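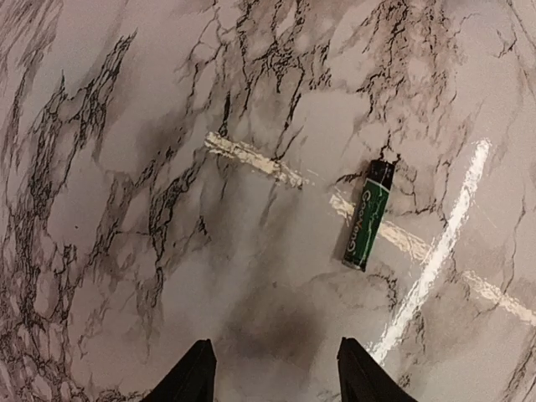

Should a student robotics club spend a whole semester on picking up one battery? I think it should, and I would give it more time than we did.

Our club at Prarnard has 7 members and 2 arms. Last fall we voted on a project, and most people wanted to enter the Kumsa maze race. The other choice was Pivura, a sorting contest where the arm has to find a battery, grip it and drop it in a bin. Pivura won by one vote, and there was grumbling.

The grumbling was fair. A maze robot is fun to watch. A gripper closing on a battery is dull, and it looks like something a toddler can do. But a battery is round, so it rolls when one finger touches first. It may be lying at any angle. A camera down at the gripper sees a shadow, a painted line or dark veins in marble, and the code has to leave all of that alone and go for the battery.

We logged 291 tries by June. Every failed one got a line in the notebook - what the arm did, what we changed. Freshmen wrote most of those lines, and they learned more from them than from my slides.

People say contests keep students interested. Some do. I have also seen teams buy a kit, copy the code and go home with a ribbon on Saturday. We placed 5th at Pivura and I'd sign up again. Next year I want the notebook to count toward who gets to drive the arm.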